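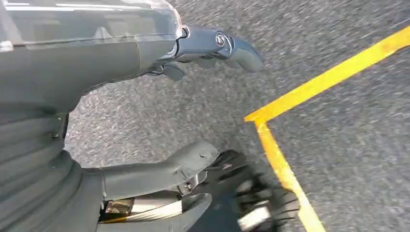 Visiting Skallitz: your questions, answered
Sep 30, 2019
By Marcelino Esteban

I get a lot of mail about Skallitz, and I love it, because it gives me an excuse to talk about my favorite little hill town all over again. These are the questions that come up most.

Where is Skallitz, and how do I get up there?
It sits on a ridge above the Nenero valley, at the end of a road with 19 bends (bring something for the kids' stomachs!). Bus 72 climbs up from the station at Prasel and stops right below the old gate. Drivers take coins and small bills only. If you're coming by car, park in the lower lot by the mill and walk up the lane. The streets inside the walls are for residents, and they're so narrow you wouldn't enjoy driving them anyway.

When should I come?
Any time you can! Spring has the orchards in bloom all down the south side, and fall brings the walnut harvest and that wonderful low light in the late afternoon. Summer is hot and busy around lunch but lovely again after six. January is my own favorite. Half the shutters are closed, but the bakery stays open, there's woodsmoke everywhere, and that's when the Lantern Walk takes place.

What is the Lantern Walk?
An evening procession from the gate to the chapel of the millers, with singing all the way and hot pear juice at the top. It goes back to a winter when the mill wheel froze solid and the whole town carried its grain down to Prasel by lantern light. Visitors are welcome to walk along. Paper lanterns are sold at the gate from four o'clock, and they do run out.

Can I climb the tower?
Yes, and please do! There are 223 steps, steep and worn in the middle, with one landing where you can catch your breath. On a clear day you see right down the valley to the river bend. The tower closes in high wind, and the ticket desk stops selling half an hour before closing. No strollers, and big backpacks stay downstairs.

How many people live there?
Some 555 at the last count, more in August when the grandchildren come.

When is the market?
Mornings, on the square, twice a month from Easter until the first frost. Look for the goat cheese rolled in ash and the walnut bread, and get there before ten if you want the little plum tarts. I once ate four of them on the chapel steps and have no regrets at all.

Is there anywhere to stay?
There's the inn on the square, with creaky floors and terrific breakfasts, and a few rooms over the bakery (you'll wake up to the smell, which is heaven, but you'll wake up early). Or try Yurt, the campground down among the walnut trees. Yes, that really is its whole name, and yes, you sleep in one. Book ahead for the Lantern Walk.

Can I bring my dog?
On the bus and the footpaths, sure, on a leash. The tower and the chapel are off limits, but the inn is very dog-friendly and keeps a water bowl by the door.

Are there good walks nearby?
So many! The easiest follows the mill stream down to Nenero, an hour and a half at a relaxed pace, mostly shaded, with a ford that can be over your ankles after rain. Catch the 72 back up. The ridge path toward Prasel is longer and rockier, with hardly any shade, so take more water than you think you need.

Do people speak English?
Some do, especially at the inn and the campground. A cheerful hello in the bakery goes a long way in any language.

Contact | © 2019 Marcelino Esteban | Back to top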